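How to Check a Wedding Supplier Before You Hand Over a Deposit

Sooner or later everyone planning a big do ends up on a website with soft lighting, a swirly logo and a button marked Enquire. The button is easy. Getting your money back in October 2018 for a marquee you were promised in September is less so.

What you need: the supplier's full trading name, a telephone, a pen, and 14 days in which you refuse to be hurried.

Step 1. Find an address
Look at the foot of the website. If there is only a contact form and a heart, ring and ask where they work from. A proper firm will tell you, possibly with directions and a warning about the one-way system in Sallesberg.

Step 2. Read the bad reviews first
Five stars and "amazing!!" tells you that somebody's sister has a phone. Two stars and four paragraphs tells you what time the food came out.

Step 3. Ask for the price in writing
All of it. I was once quoted 2265 for a sit-down meal by Andurska Catering, which seemed fair until a further 219 appeared for "table presence". I still don't know what that was. I think it was the tables.

Step 4. Find out who turns up on the day
The charming person at the tasting may have no plans to be there. Get a name and put it in the contract, along with the name of whoever steps in if the first one has flu.

Step 5. Read the cancellation terms
Read both halves. Most people check what happens if they cancel and skip the part where the supplier does. If that part is missing, ask for it to be added before you sign.

Step 6. Pay the deposit by card
Keep the receipt. If they only take cash or a transfer to someone called Gaz, go back to Step 1 and start again with another firm.
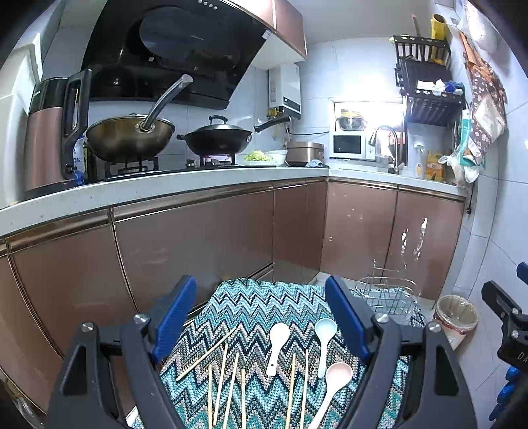 Ylva Holmgren writes that Step 5 should come before Step 3, as she got a lovely price from Sorensen & Hernov and then found they could move her date with 2 days' notice. She also wants it known that a deposit and a booking fee are different things, and that you should ask which one you're paying.

Fair point on both. Swap the steps round if you like, so long as you do them all before the card comes out.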